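车间小窍门：台面上来了两条机械臂以后，手边的活怎么安排

这一页原本只讲收纳和台面整理，盒子怎么选、垫子怎么铺、标签往哪儿贴。去年十月以后来信变了样，问得最多的是：老板在装配台上装了自动分拣，我们这些人的工具、料盒、习惯要跟着改多少？我在Silgate的小件车间干了多年，后来去Melow帮忙理过一阵料架，两边都见过机械臂进门的头几个月。下面这些是笔记，按想到的顺序写，有的很琐碎。

先说我的态度。销售来演示的那天，什么都好看。料是新的，盒子是新的，台面擦得能照人，旁边站着两个工程师随时伸手。等他们走了，料还是我们的料，带毛刺、沾油、一批和一批颜色不一样。所以凡是有人跟你说“装好就省一个人”，请先问他省的是哪个人，省下来的人以后干什么，盒子谁来盖，空托盘谁来收。我在Silgate问过，得到的回答是“流程会优化”。后来盒子是我盖的。

一、垫子先铺好，再谈别的

白色台面反光，小零件放上去容易滑，掉下来还会弹。铺一张深一点的垫子，人看着舒服，相机多半也认得清楚些。颜色选哑光的，棕、灰都行，别选和零件同色的。我见过有人拿红垫子放红料，找了一下午。

垫子买回来如果是卷着的，反过来卷一晚上，第二天压平。折痕最烦人，小料会沿着折痕停住，位置和你预想的差一点点，人手无所谓，夹爪就要较真。压不平的折痕，让它待在台子的边上，别让它穿过取料的地方。

擦垫子用拧干的布，顺一个方向擦。别喷清洁剂，残留的那层膜会粘灰，两天就成一圈一圈的印子。

二、盒子要选人和机器都开得了的

透明带盖的收纳盒，超市里到处都是，便宜，看得见里面有多少货。卖盒子的从来没想过机械臂。侧边的卡扣对人来说是拇指一掰的事，对两根平行的手指来说可能是一道难题：一边掰开，另一边又弹回去，盒子还会跟着走。

买之前做个小试验。一只手只准用拇指和食指，像钳子那样开盖，另一只手不许扶。开不了的盒子，十有八九机器也要折腾。这个试验在店里做会有人看你，看就看吧。

盖子上带长条筋的那种比较硬，不容易翘，缺点是缝里积灰，得用旧牙刷顺着筋刷。磨砂一点的透明料耐划，可里面的东西看着发虚。数料的时候别隔着盖子数，该打开就打开。

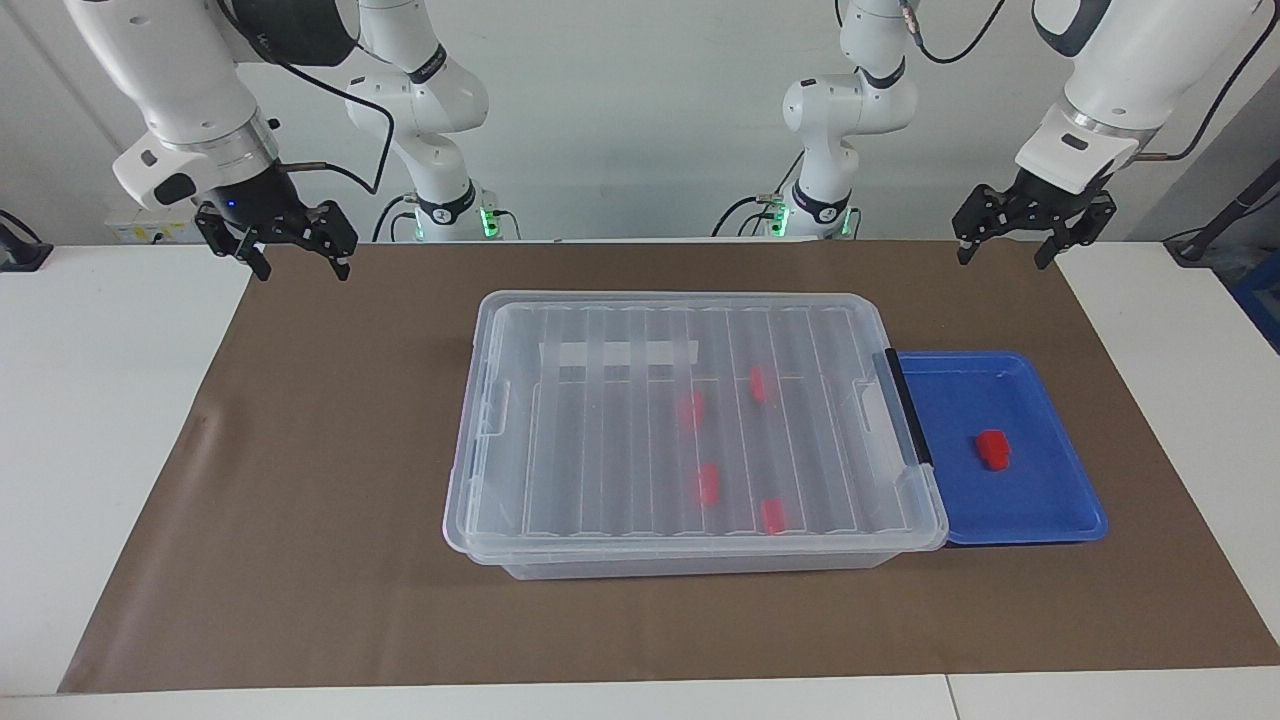
分拣台：带盖收纳盒里有红色小件，右侧蓝托盘里放着一块

三、托盘贴着盒子放，别留缝

浅托盘紧挨料盒，这是老师傅的办法，和自动化没关系。两样东西中间留一条缝，小件一定往缝里掉，掉进去还正好卡在你手指够不着的地方。贴紧了，料从盒子到托盘只走很短一段，人少抬胳膊，机器少走冤枉路。

托盘边沿要有一点高度，太高了又碍手。圆角比直角好擦，角落里不存碎屑。颜色和零件拉开，蓝盘放红料就很清楚。

托盘底下垫两小条防滑胶，剪成窄条贴在对角，比整张贴好撕。胶条每个月翻起来看一眼，粘满灰就等于没贴。

四、位置要画线，画完要有人守

机器要求盒子每次都放在同一个地方，这要求对人其实也好。用美纹纸胶带在垫子上贴出四个角，不要贴一整圈，整圈的胶带边容易翘，翘起来又挂料。四个角够用了。

麻烦在于谁来守。白班放得整整齐齐，夜班赶时间，往里一推就走，早上七点机器一开，夹爪停在半空不动，大家围着看。这时候会有人说是操作工不认真。我不服气。以前盒子歪一点，我顺手就扶正了，这个动作从来没算进工时里。现在歪一点要停线，要填单子，要等人来复位，责任倒落在放盒子的人头上。管理上要是想让人守线，就把摆盒子这件事写进交接内容，给它留出时间。

五、线缆怎么收

机械臂身上的线会跟着动，不要学办公桌的做法用扎带勒死。来装机的人留了多少弯，就让它留多少弯，谁都别去“顺手理一理”。我在Melow见过一次，同事好心把后面垂着的一圈线用扎带捆到架子上，第二天动作走到远端，线绷得笔直。幸好停得快。

能动手收的是台面上不动的那些：灯的线、小支架的线、扫码枪的线。用可重复开合的魔术贴，靠墙走，别从人站的那一边绕。每根线两头各贴一张小标签，写同一个字就行，拔错插头的事会少很多。

六、指示灯别只靠听说

每台设备的灯是什么意思，去翻它自己的手册，别听隔壁工位讲。同样是绿灯，有的机器表示通着电，有的表示正在等指令，随时会动。我们车间以前有句口头话“绿的就能伸手”，这句话害人，请从你们那里清出去。把手册那一页复印下来，过塑，挂在站着就能看到的高度。

要伸手取料，按规定的步骤停机，停稳了再伸。为了一块掉在垫子上的小件，不值得。

七、留一张人干活的台子

这一条我最想说，也最常被驳回。上了自动分拣以后，别把旁边的人工台拆掉。Tekunari那条线换过一次料盒供应商，盖子的卡扣比原来紧，机器开不动，调了两天。那两天的货全是从一张准备报废的旧台子上出去的。台子腿还瘸，垫了块木片。

人工台上常备的东西不用多：一块和机器台同色的垫子，一摞空托盘，一把平头镊子，一支油性笔，一块干布。垫子同色是为了两边的料可以互换着放，不用重新适应。每周拿它做一点真活，人的手才不会生。

八、记账，别记宣传册上的账

想知道机器到底帮了多少忙，自己准备一个本子挂在台边。只记两样：停了几次，每次谁来处理的。不要记“效率”，那个数字总有人替你算好。我们记过一班，300件的任务，中间有60件是人接手做完的，报表上写的是全自动完成。没有谁故意撒谎，表格里就没有“人接手”那一栏。

有了本子，开会时就有话可说。它可以用来要人、要时间、要一批好开的盒子。Sjöberg的料盒我们就是这么要来的，比原来的贵，卡扣松紧合适，盖子也不翘。

九、零碎的几条

标签贴在盒盖靠后的一角，贴正中间会挡住看料的视线，换料时也不好撕。撕不干净的胶印用橡皮擦，擦不掉再上酒精，透明盒子先在底部试一小块，有些塑料遇酒精会发白。

空盒子不要盖着盖子叠放，潮气闷在里面。盖子另放一摞，筋朝同一个方向，拿起来顺手。

红色小件最容易混批，颜色差一点点，在黄灯下根本分不出来。换批时把托盘清空，再拿新料，宁可慢一点。

台边别放水杯。以前也不该放，现在更不该。

有读者问，这些窍门是不是等于在帮机器的忙，把自己的位置让出去。我想过这个问题，没有想得很明白。台面整齐，先得好处的还是站在那里八个小时的人，腰少弯几次，料少捡几回。至于省下来的时间归谁，这要去问定排班的人，而且要趁机器还在调试的时候问，等验收单签完字，就没人着急回答你了。

下一期写镊子怎么磨，还有装小螺丝的格子盒为什么总缺一个盖子。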